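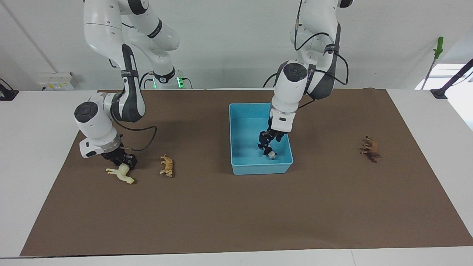

El fallo que se escondía en un lazo de cable

Durante buena parte del verano, el equipo de Masaru Uchida estuvo buscando el problema donde no estaba. El brazo izquierdo de su célula de clasificación se detenía en mitad de una tarea sencilla, recoger un animal de juguete de la mesa y dejarlo en una caja de plástico azul, y lo hacía con un mensaje de error que apuntaba a la pinza. Cambiaron los dedos de la pinza. Cambiaron después la pinza entera. Las paradas siguieron.

Uchida dirige el taller de manipulación de Drumley, una empresa pequeña de Lurkimstead que prepara células de dos brazos para almacenes y centros de devoluciones. El trabajo con juguetes es rutina en la casa. Un caballo tumbado de lado, una vaca de manchas o un tigre de pocos centímetros obligan a agarrar formas irregulares con patas que sobresalen, y eso se parece más a la mercancía real que un cubo de laboratorio. Sobre la mesa blanca se extiende papel kraft, que evita reflejos y se cambia cuando se arruga demasiado.

El primer incidente registrado es de julio. El brazo bajó a la caja con una vaca entre los dedos, perdió la comunicación con la pinza y se quedó inmóvil dentro. El sistema hizo lo previsto: frenó las articulaciones y pidió intervención. El operario soltó el juguete a mano, reinició y anotó la parada como un fallo aislado.

En la siguiente tanda larga, de 648 ciclos, hubo 3 paradas más. Todas ocurrieron en el brazo izquierdo y todas dentro de la caja, nunca sobre el papel. Ese dato estaba en los registros desde el principio, pero el programa lo guardaba como posición de las articulaciones y nadie lo había traducido a un punto de la mesa.

«Leíamos el mensaje de error y hacíamos caso al mensaje», cuenta Uchida. «Decía pinza, y mirábamos la pinza».

La causa era el cable que baja por fuera del brazo. En estos montajes la alimentación y los datos de la herramienta van por el exterior, con un lazo holgado que permite girar la muñeca. Para llegar al rincón más alejado de la caja, el brazo izquierdo tenía que estirarse y rotar a la vez, y en esa postura el lazo se quedaba corto. El cable tiraba del conector unos milímetros. La mayoría de las veces no pasaba nada. Otras, un contacto se abría durante un instante y el controlador daba la pinza por perdida.

El brazo derecho llevaba el mismo cable, pero trabajaba sobre los juguetes extendidos en el papel y no necesitaba esa postura. Por eso no falló nunca y por eso, según Uchida, el equipo descartó demasiado pronto el cableado: si uno de los dos iba bien con las mismas piezas, el diseño parecía correcto.

El asunto dejó de ser una molestia en otoño. Durante una prueba para Waweru, cliente de la empresa en el sector del juguete de segunda mano, la conexión se cortó y volvió sola antes de que el controlador completara la parada. La pinza arrancó con su secuencia de inicio, que consiste en abrirse del todo, y golpeó la pared de la caja desde dentro. Había una técnica a 30 centímetros, recolocando un juguete. No la tocó. La prueba se suspendió y la célula quedó fuera de servicio.

El informe interno distingue dos fallos. El primero es mecánico, el recorrido del cable. El segundo es de programación, y Uchida lo considera el más serio: una herramienta que pierde la conexión no debe moverse al recuperarla sin que alguien lo autorice. La secuencia automática venía de una versión antigua del programa, pensada para ahorrar tiempo en los arranques de la mañana.

Las correcciones fueron modestas. El cable es ahora más largo y está sujeto con bandas en otros puntos del antebrazo. La pinza ya no se inicia sin una confirmación desde el puesto de mando. La caja se ha acercado al centro de la mesa y se ha prohibido meter la mano en la zona de trabajo con los brazos habilitados, una norma que existía por escrito y que se cumplía a medias.

Con esos cambios, la célula completó una tanda de 1000 ciclos sin perder la comunicación. Jollis, la consultora que revisó el montaje, pidió además que se inspeccione el conector cada mes y que los registros indiquen en qué punto de la mesa ocurre cada parada. Lo primero ya se hace. Lo segundo está pendiente de una actualización del programa, y mientras tanto Uchida marca los puntos a lápiz en un plano de la mesa.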